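Grendbridge Community Help > Mobile Manipulation > Faults and Safety

Right arm goes into protective stop while holding a bottle, gripper stays closed

Posted by floor_level_zero, 26 Apr 2022

Two-arm unit doing litter pickup in a furnished bedroom. Both arms work at carpet height. Task controller is Ostivier, grippers are on the separate Mirani driver. The task is to collect bottles, paper and wrappers from the floor between the bed and the sofa and put them in the bin.

The fault is on the right arm only. It picks up a small plastic bottle, closes correctly, starts the lift and then goes into protective stop with the fingers still closed. The log gives "external force, joint 5" and nothing else. The left arm carries on with its own queue for a short time before the controller pauses it, which I don't like either.
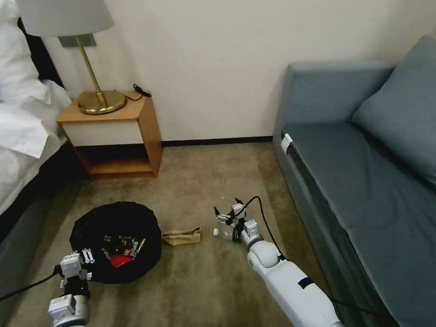
Over the last set of runs I had 39 stops on the right arm. The left arm had none that I would call the same fault. I have checked the following.

Payload value is set for the gripper plus a light object. Changing it up or down made no difference.
Joint torque offsets were recalibrated with the arm extended and again with it folded.
Grip force was reduced to the lowest setting that still holds a bottle. Same result.
Lift speed was halved. The stop comes later in time but at almost the same arm position.

After a stop I clear the fault from the console, and the gripper driver then opens the fingers without being asked. With a bottle this is harmless. I would still like to know whether it is expected, as we intend to handle heavier things later.

Has anyone seen joint 5 report an external force with no contact on the arm?

Despina Kokkinos

The position dependence is your best clue. A payload error gives you a torque residual that changes smoothly with the pose, and you would normally see a warning before the stop. A fault that arrives at the same place at half speed is usually something mechanical being pulled tight. I would look at the gripper cable before anything else.

We had this at Clukura in January. The cable had been tied at the wrist and again at the forearm, with enough slack for table work. When the arm reached down to the floor and the wrist rolled during the lift, the slack ran out. The controller has no way of telling a cable from a person's hand, so it reports an external force and stops, as it should. Do not raise the force threshold to get past this. I mention it because it is the first suggestion you will get from most people and it does make the symptom go away.

To confirm it:

Press the emergency stop, then follow your manual for releasing the arm into hand guiding. Keep everyone else out of reach of both arms.
Move the right arm by hand through the pickup and lift. Feel the cable at the wrist and at the elbow as you go.
Note the wrist angle where it goes tight and compare it with the angle in the log at the stop.
Remove the tie nearest the wrist, reroute, and repeat the lift by hand before running it under power.

If the angles agree, limit the wrist roll in the planner as well. Ours would choose the long way around when the short way passed near the end of its range, and one full lift could use up all the slack we had added.

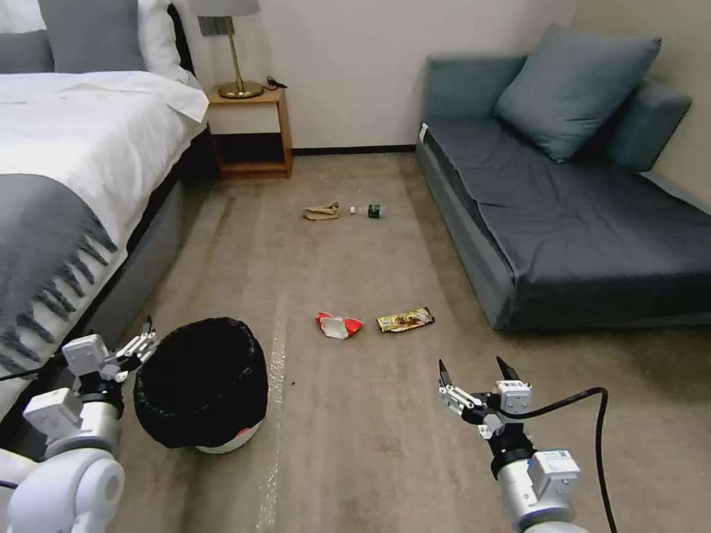
Test with the empty gripper first, using the same lift path. If it stops with nothing in the fingers, you can forget about the bottle and the payload value. Then try a wrapper, then a bottle. Run the bin approach separately, as it puts the arm in a different shape and can hide a second tight spot.

On the fingers opening: that is a separate problem and I would treat it as the more serious one. The Mirani driver sends its startup position when the connection is restored, and the startup position is open. There is a setting to hold the last commanded position on reconnect. It is off in a new install. Turn it on, then check it with the arm low and something soft in the grip.

The left arm continuing is a configuration matter. You can have one arm's protective stop pause both, or link the two stop circuits in hardware. For two arms sharing one floor area I would want the hardware link, and your risk assessment should say which one you rely on.

tarn_b

Just raise the joint 5 limit a bit. Ours was too sensitive from new and we have done 3,000 picks since with no trouble.

floor_level_zero

Not raising the limit, thanks.

It was the cable. By hand it goes tight at the elbow, not at the wrist, within 2 degrees of the angle in the log. The empty gripper stopped in the same place. I took off the forearm tie, gave it a longer loop and limited the roll, and the right arm has completed its full queue twice.

Hold on reconnect is now on and the fingers stay closed after a reset. The stop link between the arms is still to do. I have the connector pinout for the left controller and am waiting for the right one.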